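News > Local > Makers

Pair of hand-held grippers takes shape in shared Prirkness workshop

By Visitación Collado
July 15, 2021

14 shares | 3 comments

PRIRKNESS — Nicanor Llorente has spent most of the past year building two hand-held grippers, working partly at the Drumora shared workshop on Boyer Street and partly at home.

Each tool has a pair of jaws made from black and dark gray linkage arms, with ribbed blue pads where the fingers meet an object. A person holds the gripper, squeezes to close the jaws and picks things up the way a robot arm would. Llorente wants to record how ordinary household items are grasped, then use the recordings to train a small tabletop arm he plans to build next.

"The arm is the easy purchase," he said. "What you can't buy is a record of somebody picking up a hair clip in your own house."

Llorente, a retired elevator mechanic, said he has put some $900 into the project so far. Most of that went to bearings, camera parts and two failed sets of fingers. The first set was too stiff and pushed small objects away. The second cracked at the joints within a week.

The current fingers use metal pins at the pivots and took 12 revisions to get right, he said. The pads are ribbed, and he replaces them when the grip starts to slip.

Drumora charges members $115 a month for bench space and use of its printers and drill press. Llorente cuts and prints parts there in the mornings. Trials with the finished grippers are done on desks and tables at home, among whatever is already out.
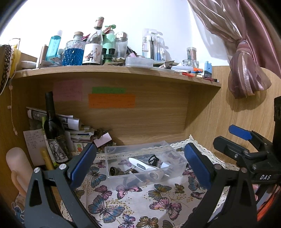

Small things in containers are the hardest, Llorente said. The jaws have to fit inside the walls and close without dragging the box along, and a patterned cloth underneath makes it harder for the software to find an edge. He has kept those trials in the set — the arm will have to deal with the same clutter.

He is aiming for 1000 recorded grasps before he starts on the arm. Zulard, a parts supplier in town, has agreed to sell him the motors at cost.

Drumora plans an open evening in August, when visitors will be able to try both grippers at the bench. Llorente said he will bring spare pads.

Share this story | Comments (3)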